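My sister says a person should have one hobby that makes money and one that keeps them fit. I have one hobby, and it is stuffed animals.

It has been a slow week here, so this post is going to be long and mostly concerned with a walrus.
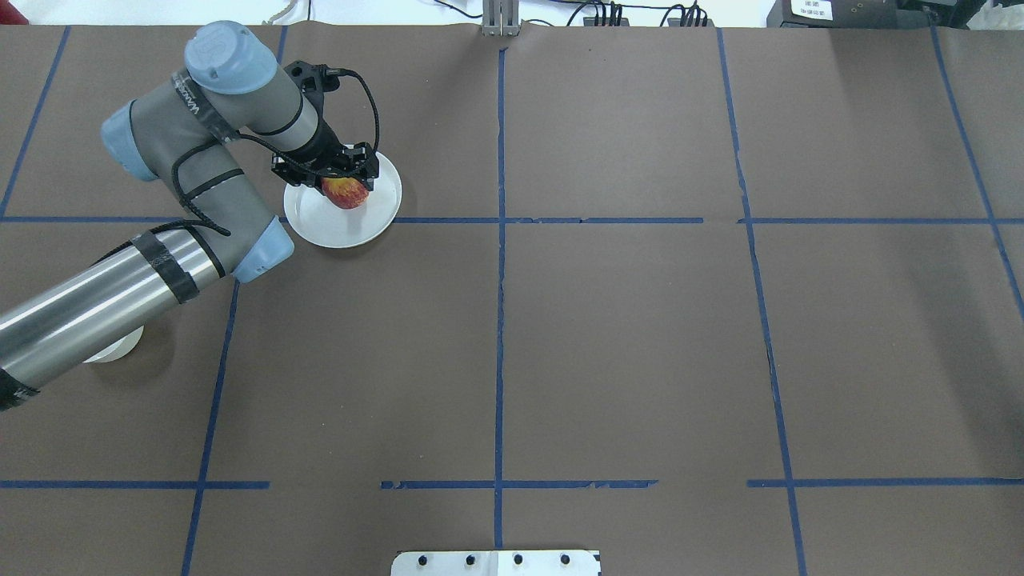
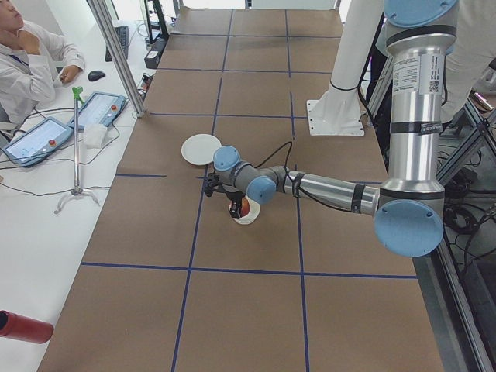
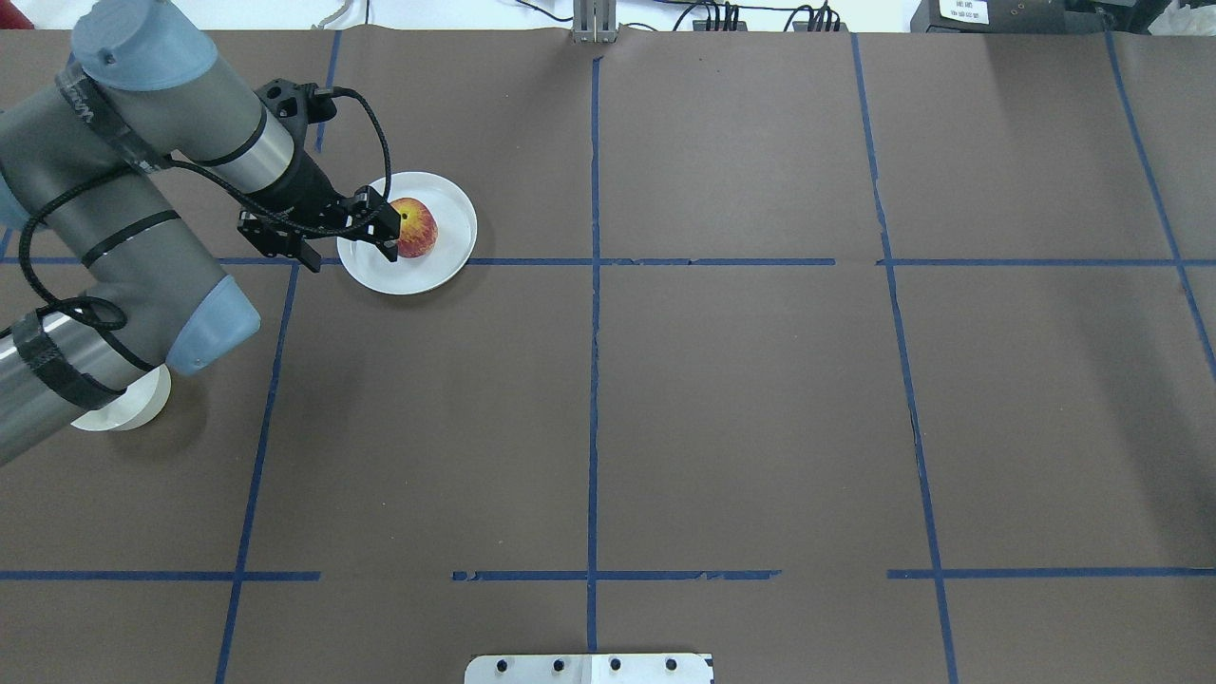 Posted by Noreen Tierney on 5 July 2019
Filed under: Plush, Complaints

The walrus is named Condori. If you collected small plush in the years when everyone's aunt was sure it would pay for college, you may remember the Drusico line, which came in a box with a cardboard window and a tag shaped like a kidney bean. Drusico made bears, of course, because you had to. They also made an anteater, a very flat ray, and Condori, who was meant to be a walrus and came out looking like a retired judge.

I have wanted a Condori since I was far too old to want one. I'd find him now and then in online listings, always with one tusk missing and always described as "loved." I know what "loved" means. It means the dog had him.

Then in March, Duarte Bastos sent me a message. Duarte runs a swap list for people like us, and he writes the way other people send telegrams. It said: CONDORI. BOTH TUSKS. TAG CREASED. LADY IN CATHAM. CALL HER.

I called her. Her name is Nelly Marulanda and she had 821 plush animals in her spare bedroom, all of which she wanted gone before her son moved back into it. She knew the number because her son had made her write it down. I think he hoped it would shame her. She told it to me with enormous pride.

So I drove to Catham, which took most of a morning and one very bad sandwich.

I should explain about tags, for those of you who wandered in looking for something else. With Drusico there were 3 tag styles. The first has a plain bean and a poem inside. The second has the bean with a thin gold edge and a worse poem. The third has no poem at all, just washing instructions, and I've always felt the company was sad by then. Condori is supposed to exist only with the second tag. His poem goes:

Condori sits upon the ice
He thinks that fish are very nice
He does not like to be alone
He'd call you, but he has no phone

I've had that in my head for years. You have it now too. Sorry.

Nelly brought him out wrapped in a pillowcase. Both tusks, as promised. The crease in the tag was real but not tragic. The felt on the tusks had yellowed, although on a walrus I'd argue that's just good research. I turned him over to check the seam, as you do, and that is where the trouble started, because Condori was full of pellets.

Drusico walruses are not full of pellets! They have pellets in the flippers and fluff everywhere else. Any Drusico person will tell you this, at length, at a wedding. This one sagged in the hand like a bag of rice.

I was quiet for long enough that Nelly asked if I needed to sit down.

There are two possibilities. One is that somebody opened him up and restuffed him, and did the nicest ladder stitch I have ever seen. The other is that he's a Venex. Venex was the outfit that sewed for Drusico near the end and is said to have kept the patterns and gone on making animals out the back door, with leftover tags. Lev Yurchenko has believed in Venex walruses for as long as I've known him. Marcela Gajdoš thinks Lev made the whole thing up after paying too much for a badger.

I sent them both pictures of the seam. Lev replied in under a minute with a single word, and the word was VENEX. Marcela replied the next day with 7 paragraphs and a diagram. Her view is that the thread is too shiny for the factory, any factory, and that what I own is a regular Condori who had an accident and was looked after by somebody's grandmother. She also thinks I should stop squeezing him.

I paid what Nelly asked, by the way. I'd have felt like a crook haggling over filling in front of a woman who had just made me coffee. She threw in a ray with a flat tag and a hedgehog of no known make, and I suspect the hedgehog was the real goal of the whole transaction. She was down to the hundreds by hook or by crook, and I was a hook.

Where does that leave the shelf? Condori is on it, second row, between the anteater and the bear with the scarf. He doesn't sit up straight -- too many pellets -- so he leans on the anteater, who has taken it well. I've put the tag in a protector. I have not put the walrus in a protector, because I drew that line years ago and I'd like to keep at least one.

Lev wants me to open the seam and photograph the inside for the list. I've told him no 2 times and I expect I'll be telling him again. If anyone reading has a Condori and a kitchen scale, please weigh him for me and put it in the comments, with the tag style. Ounces or grams, I don't care. Weigh him with the tag on.

Next post will be the ray. There's something off about her eyes.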